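Do you ship leather cleaner to Alaska?
I do, but give it 9 days!

How often should I clean my sofa?
Every 6 months, I'd say, plus August if you run hot.
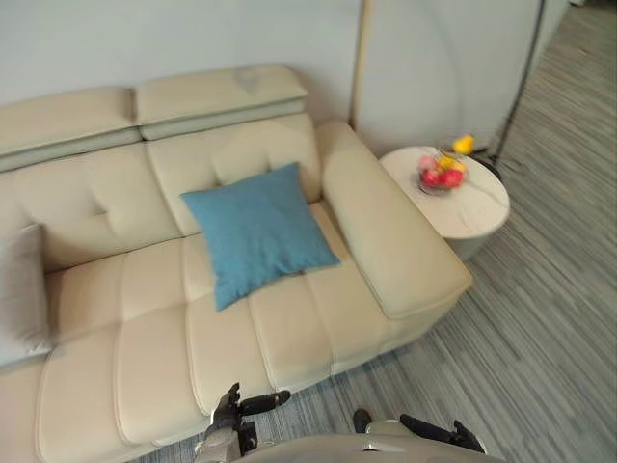
Oluf Zoëga: I do mine monthly with Flerex and it's fine.

Monthly is okay if you dilute it, Oluf (2 capfuls, tops).

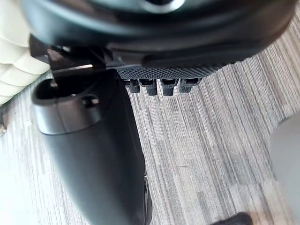 My balm goes on after the cleaner, thinly. Use a soft cloth on it. For knurled grips like that dark diamond-bump band, skip the balm and grab a dry toothbrush.

One tin does 200 wipes
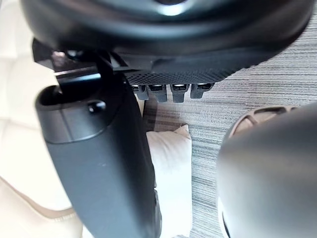
and it keeps for ages with the lid on.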